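In Praise of the Drainboard

I want to make a case for the most boring surface in any kitchen, and I want to make it before Fredy Muñoz and I finish picking the new sink for our studio, because I'm about to lose the argument and I'd like to have it in writing.

Fredy and I share the back half of the old Batport building with a few other people. It's desks and screens mostly, with a sink in the counter, and the sink is where everybody ends up. We rinse cups there, we wash the salad bowl, we water the plants from the faucet. In October the landlord told us the counter was going to be replaced and asked if we had any preferences. Preferences! I've got preferences.

Fredy's is the Hollenstein, a deep square thing that hangs under the countertop with no rim and no drainboard at all. I'll admit it's gorgeous in the brochure. You get one clean dark slab of stone and a hole in it. There's a lemon sitting next to the hole. The lemon is dry, the slab is dry, and I'd like to know where the person in that kitchen puts a mixing bowl once it's been rinsed.

Because that's the whole question, isn't it? Washing a bowl takes me less than a minute. Then it has to go somewhere, and it's dripping, and your hands are dripping too. With a drainboard you don't think about it. You move your arm over to the side and let go. Without one you hunt around for a dish towel, fold it, lay it on the stone, put the bowl on that, and by dinnertime you've got a damp towel with a ring in it (and it'll still be there the next morning, at least in our place).

I grew up with a plain steel sink, so sure, I'm biased. My grandmother's had ridges pressed into the drainboard and a dent where somebody dropped an iron. We did everything on it. Beans got snapped there, fish got cleaned there, and I sat on it once to have a splinter taken out of my foot. You could pour a kettle of boiling water over the whole thing and call it clean. Try that with your oiled walnut.
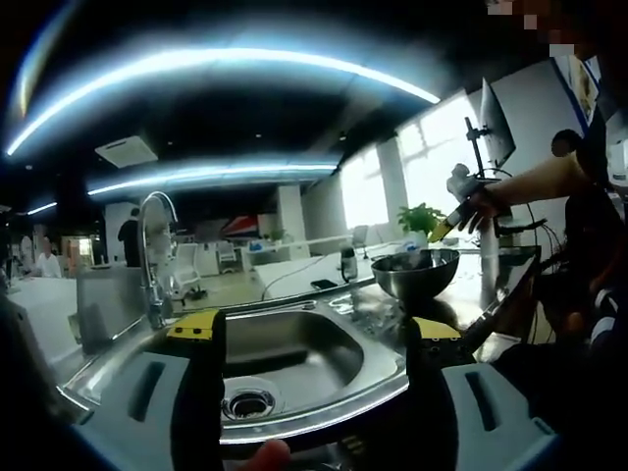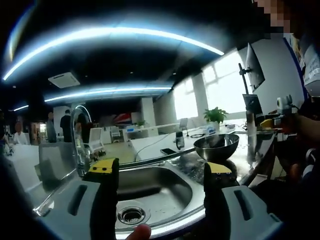

Sink, wet counter and mixing bowl at the studio.

I love how those water spots look, and I know that puts me in a small club. Hannelore Moser, who has the desk nearest the window, can't stand them. She keeps a cloth just for the steel and she'll wipe the whole thing down after rinsing one spoon. Five minutes later someone fills a glass and it's speckled all over again, and you can hear her sigh from the hallway. I've told her that a sink with drops on it is a sink doing its job. She's told me what she thinks of that.

She does have a point about electronics, and I'll give it to her. A wet counter and a phone are a bad pair, and so are a wet counter and a charging cable. We live on our counter and things drift toward the water all day long. But look at what the Hollenstein would do about it. The water would still be there, on flat stone, with no lip and no slope, free to wander wherever it wants. A proper drainboard tips toward the basin. It isn't much of a tilt, but water's not fussy.

And the faucet! People will spend 3,000 on a countertop and then stick a stubby little spout on it that you can't get a stockpot under. A tall gooseneck is the one fancy thing I'd insist on. It swings out of the way and it clears a big bowl, and you can fill a watering can without tipping it sideways. Rupert Danzer, who does the plumbing in our building, says the tall ones splash more. Well, yes, they do. That's one more reason to have somewhere for the splash to go.

I did my homework on money too, in case anybody thinks this is all feelings. The Nastora steel sink, basin and drainboard in one piece, is 179 at the supply place by the rail yard. The Hollenstein is over 1,000 before you've paid the person who cuts the stone. Fredy says you can't compare them. I think that's exactly what the landlord is going to do.

He also says a drainboard eats up counter. It does take 21 inches, I measured. But go into any kitchen with one of those seamless slabs and look next to the sink. There's a plastic rack on it, or a silicone mat, or that towel again. They've given up the same 21 inches and they have to scrub mildew out of a rack as well. The drainboard was there all along in spirit, they just bought it separately and it's uglier.

So here's where we are. Fredy has two votes lined up, I've got Rupert (who doesn't get a vote) and possibly Chaminda Akanda, who told me he has no opinion on sinks but likes somewhere to put his mug. I'm counting that as a yes. Hannelore says she'll go with whatever shows the fewest spots, and I've left a sample of brushed steel on her desk with a glass of water next to it.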